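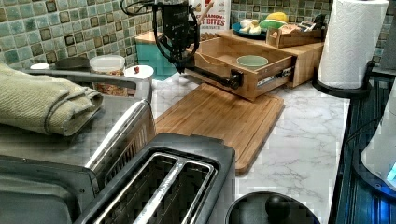

# Unit 6: Working rules for arms in a household setting

Handout for the manipulation lab. Read it before your first bench session and bring it with you. The rules apply to every group using the kitchen bench, including groups that only run recorded motions.

## 6.1 Why a kitchen needs its own rules

Most of you have worked with an arm in a fenced cell. There, the parts arrive in known places and people stay outside while the arm moves. A kitchen counter has none of that. Objects are left where the last person put them, many of them break, and the person giving the arm its task often stands within its reach.

The published standards still help. ISO 12100 covers the general method of risk assessment: find the hazards, estimate the risk, reduce it, and check again. ISO 13482 deals with personal care robots and is closer to our case than the industrial documents. You don't need to memorize either one. You do need to know which one you are relying on when you write your risk sheet.

## 6.2 Terms used in this unit

**Reach zone.** Everything the arm could touch with its joints fully extended, including the gripper and whatever it is holding.

**Contact task.** Any task where the gripper pushes or pulls on something that pushes back. Drawers, doors, lids and switches all count.

**Hold-to-run.** The arm moves only while the operator keeps the switch pressed.

## 6.3 Before power-on

1. Walk the reach zone with your eyes and then with your hand. Glass and ceramic items that are not part of the task come off the counter.
2. Unplug toasters, kettles and ovens at the wall.
3. Trace the cable from the base to the wrist. It should have enough slack for the full motion and should not be able to catch on a handle or a box.
4. Press the emergency stop and confirm that the controller reports it. Release and reset.
5. Write the payload on the risk sheet, gripper included.

Knives are never stored in the reach zone. If your task involves cutting, see the instructor first.

## 6.4 Contact tasks: drawers

Drawers look easy and cause more stopped runs than anything else on the bench. A drawer on slides moves along one line. If the gripper travels along a slightly different line, the force builds up sideways and either the slide binds or the whole unit shifts on the counter.

Rules for drawer work:

- Set the force limit before the first run. Our bench limit is 30 N at the gripper tip. Groups may go lower but may not go higher.
- First runs are at 18 mm/s. You may raise the speed after three clean cycles in a row.
- Secure the unit if it is freestanding. A rubber mat is enough for most of them.
- Take note of what is on top of the unit as well as what is inside the drawer. Loose items such as fruit will roll when the drawer stops hard.
- Stop the motion before the end of travel. Do not use the end stop as a position sensor.
- Keep hands away from the gap between the drawer front and the cabinet. This is the main pinch point, and it applies on opening too, if the arm reverses.

When you close a drawer by pushing, place the contact point near the middle of the front. Pushing near a corner twists it.

## 6.5 People near the arm

One person is the operator and holds the switch. One person watches and says "stop" out loud when needed. The operator stops first and asks afterward. Anyone else stays behind the floor line.

Nobody reaches in to straighten an object while the arm is powered, even if it is standing still. A paused arm may resume. Food used in a session is treated as lab material and is not eaten.

## 6.6 Records

Log each session in the Bernden sheet: task name, force limit, speed, number of cycles, and every stop with its cause. "Unknown" is accepted as a cause once. If the same stop happens again, the session ends until you have found it.

The Grajales practice set has 284 logged cycles from the December sessions, of which 72 ended in a stop. Go through the stops before class and sort them by cause. Some entries have more than one.

## 6.7 To hand in

- A completed risk sheet for one drawer task and one lid task
- Your sorted list from the practice set
- Half a page on which rule in 6.4 you would change and what evidence you would want first

Due 25 Jan 2024, on paper, in the tray outside the lab.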